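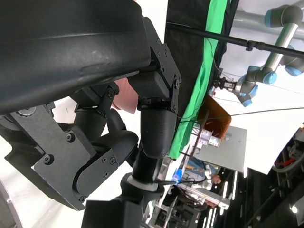
Drestar zahlt, Fragen bleiben

Der Verein aus Cabanatuan verkauft den Wechsel seiner Spielmacherin Marilou Pascual zu Drestar als Glücksfall. Die Fans dürfen daran zweifeln. In 101 Pflichtspielen hat sie die Mannschaft geführt, Ersatz ist bis heute keiner verpflichtet. Trainerin Imelda Cruzado spricht von einem »geordneten Umbruch«. Das hieß es im April auch schon, danach gingen fünf Stammkräfte. Wohin die Ablöse fließt, will der Vorstand später mitteilen. Wann, sagt er nicht.

Drucken | Per E-Mail senden

Zuletzt erschienen
Otden verliert erneut auswärts
Dauerkarten: 563 verkauft, 180 zurückgegeben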